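Lorel Activity Table: Set-up and Care Guide
Section 4: Cleaning the Tabletop and Soft Toys

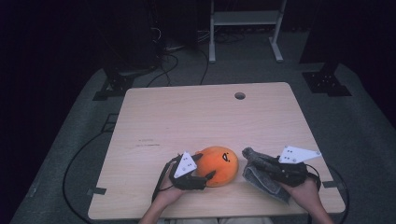 Read this section before the table is used for the first time, and keep it with the rest of the guide. It covers day-to-day wiping of the tabletop, removal of scuff marks, and surface cleaning of plush toys that are used on the table. For assembly and leveling, see Section 2. For the full parts list, see Section 6.

4.1 What you need

Two soft cloths, one for damp work and one kept dry
A bowl of lukewarm water
Mild dish soap, unscented if possible
A soft-bristled brush, such as a baby hairbrush
A dry towel

Do not use scouring pads, bleach, solvent, or furniture polish. Polish leaves a film that picks up lint from plush fabric and is hard to get off again.

4.2 Daily wipe-down

1. Take everything off the tabletop that can be moved. Soft toys go in their bin. Anything with a cable stays where it is until step 2.

2. Switch off and unplug any powered item on or near the table. Lift cables clear of the surface. If a cable hangs over the edge, check that it is not pulled tight.

3. Wipe the top with a dry cloth first to collect dust and fibers. Work from the far edge toward you, following the grain pattern.

4. Dampen the second cloth, wring it out well, and go over the top again. The cloth should leave no standing water.

5. Wipe around the grommet hole with a nearly dry cloth. Do not squeeze a wet cloth over the opening.

6. Dry the top with the towel before putting anything back on it.

Note: The pale finish has faint streaks running through it. These are part of the pattern. If a line does not change after two passes with a damp cloth, leave it alone.

4.3 Scuffs and smudges

Dark marks show up easily on a light top. Most come from rubber feet, cable jackets, and the soles of shoes set down during set-up.

1. Put one drop of dish soap on a damp cloth.

2. Rub the mark lightly in the direction of the grain. Keep the pressure even. Rubbing in small circles can leave a dull patch.

3. Wipe off the soap with clean water and dry the spot.

4. Look at the surface from a low angle with a lamp or window behind it. If the mark is still there, repeat steps 1 to 3 once.

5. If it remains after the second try, stop. Record its position on the inspection card and check it again next month.

Caution: Do not sand the top, even with very fine paper. Grit as fine as 800 will cut through the finish, and the damage cannot be repaired.

4.4 Surface cleaning a plush toy

Use this procedure for round stuffed toys, including pumpkin shapes, and for any toy with a stitched face. Toys with a battery or sound box inside should be cleaned with a dry brush only.

1. Set the toy on a clean, dry part of the table with its face toward you.

2. Steady it with one hand on the side. Press just enough to keep it from rolling. Squeezing hard moves the stuffing away from the seams and leaves a flat side.

3. With the other hand, pick up the gray cloth by one folded edge and let the rest hang. A fuzzy cloth lifts lint better dry than damp, so use it dry at this stage.

4. Wipe from the top of the toy down, one section at a time. Turn the toy between sections.

5. Go lightly over the eyes and mouth. Follow the stitching and do not catch the thread ends.

6. For a soiled spot, dampen a corner of the other cloth with soapy water and dab. Dab again with clean water.

7. Let the toy air-dry on the towel, away from heaters. Turn it over after 40 minutes.

Note: Test strong colors such as orange or red on the underside first. If color comes off on the cloth, use the dry method only.

Caution: Never leave a damp toy sitting directly on the tabletop. Dye can transfer to the finish.

4.5 Edge brackets and floor

Check the small brackets at the sides of the table once a week. Each one should sit flat against the edge and should not shift when pushed with a thumb. Tighten by hand only. Wipe off any dust that has gathered where the bracket meets the top.

If the table stands on carpet, vacuum around it after cleaning the toys. Move loose cables to one side first and keep the vacuum head off them. Lay them back so that they do not cross the place where people stand.

4.6 Cloth care

Wash cloths after 13 uses, or sooner if they feel stiff. Wash them separately from towels and leave out fabric softener. Shake them well and fold them once they are fully dry.

Replacement cloths and brackets are sold by Kinoshita. Questions about this section can be sent to Wendy Lightfoot at the Clustberg service desk. Have the table's serial number ready.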